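Household chore robots

A household chore robot is a machine meant to carry out domestic tasks such as clearing a table, putting away toys, folding laundry or loading a dishwasher. The term is generally kept for machines that handle objects with an arm and gripper. It does not usually cover robot vacuum cleaners and lawnmowers, which move over a surface without picking anything up.

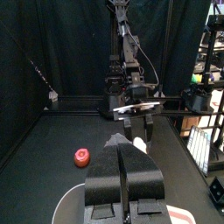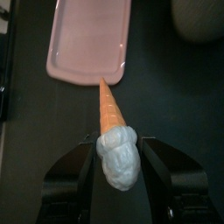 Small items and dishes on a black tabletop with two robot arms (first picture); a toy ice cream cone between gripper fingers, beside a pink tray (second picture).

Background

Factories have used robot arms for decades, mostly for welding, painting and moving parts of a known shape from one fixed point to another. Homes offer few such fixed points. A cup may stand upright one morning and lie on its side the next, and the same drawer may hold cutlery, string and batteries. Early attempts at domestic arms depended on hand-written instructions for each object and rarely worked outside the room in which they had been prepared.

Since then, attention has moved to machines that learn from recorded examples. An operator guides the arms through a task many times, and a computer program is trained to produce similar movements by itself. Small cameras near the gripper are widely used, as they give a close view of the fingers and of the object between them.

Tidying as a test task

Tidying a table is often chosen as a first test. It needs no special tools and the result is easy to judge. Toy food and plastic tableware are common test objects: they are light, cheap and hard to break, yet their shapes differ enough to be demanding. A cone offers sloping sides to a two-fingered gripper and may slip or turn when squeezed. Shallow dishes are difficult for another reason, as the fingers must reach a low rim without striking the table.

The Rillix tabletop trial, led by the engineer Glykeria Rallis, used 28 objects and two arms. The system put 70 per cent of them in the correct container without help. Most failures involved objects lying against one another. The trial report noted that a person would have finished the same work in a fraction of the time.

Shop-floor work

Results in workshops and warehouses have been better, chiefly where the range of goods is narrow. The packaging firm Dvořáček employs Gidix arms to place boxed goods in trays, with one member of staff watching over 2 machines. Mixed returns, soft bags and tangled cables are still sorted by hand.

Present limits

No machine on general sale can be relied upon to do the ordinary chores of a household. Speed, price and safety near children and pets are the difficulties most often named. Recovery from mistakes is a further one: a dropped object may roll out of view, and many systems then repeat the same movement over an empty spot. Cloth, liquids and clear glass also remain hard to handle.

Supporters of the technology point to steady progress on short tasks. Critics reply that chores are rarely short, and that clearing a kitchen may call for several hundred separate actions in an order that changes daily. The Jimau home project, which began in May, is studying longer sequences of this kind in furnished flats.

See also

Robotic gripper
Domestic appliance
Warehouse automation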